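Ornik 16 is out

The new build of Ornik went up on the downloads page on 13 Aug 2021. If you already have the game, the launcher will fetch it the next time you start. Save files from the April build will load, but any run you left inside the Salt Cellars will put you back at the door.

The main change is the map. In the old build the rooms were picked at random from a list of 409, and players kept getting the same flooded hallway three times in one run. Ostap Hnatiuk rewrote the picker over the summer. It now remembers what you have seen in your last two runs and holds those rooms back. The list has grown to 500 rooms, and most of the new ones are in the lower levels, where we had the most complaints.

Keys and levers work differently too. A lever now stays pulled when you leave the room. We went back and forth on this - the old way made some puzzles harder, but mostly it made people walk a lot. The two puzzles that depended on the reset have been redone. If you find a third, please write to us.

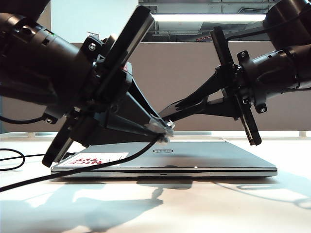
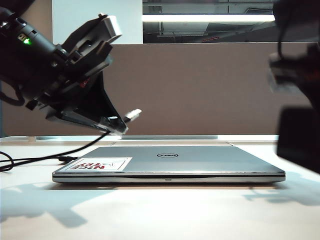

Controller support is better but still not finished. You can remap every button except pause, and the stick no longer drifts in menus. Rumble is off by default. On some older pads the left trigger reads as held down when the game starts. Unplugging the pad and plugging it back in clears it for now.

The crash when skipping the opening story is fixed. So is the one where Shi, the lamp seller, would follow you into a boss fight and sell you oil during it. She stays in her shop now. Her prices are also lower on the first two floors.

We had 2881 bug reports on the last build, a large share of them for the same broken staircase. Before you send a new one, check the known issues list on the forum. A short note on what you were carrying and which floor you were on helps more than a long video.

Next up is the level editor, which we are calling Clinent. It can place rooms and doors but can't save enemies yet, so there is no date for it. The Trenis soundtrack will come before that, as a free download for anyone who owns the game. Two of the tracks still need mixing.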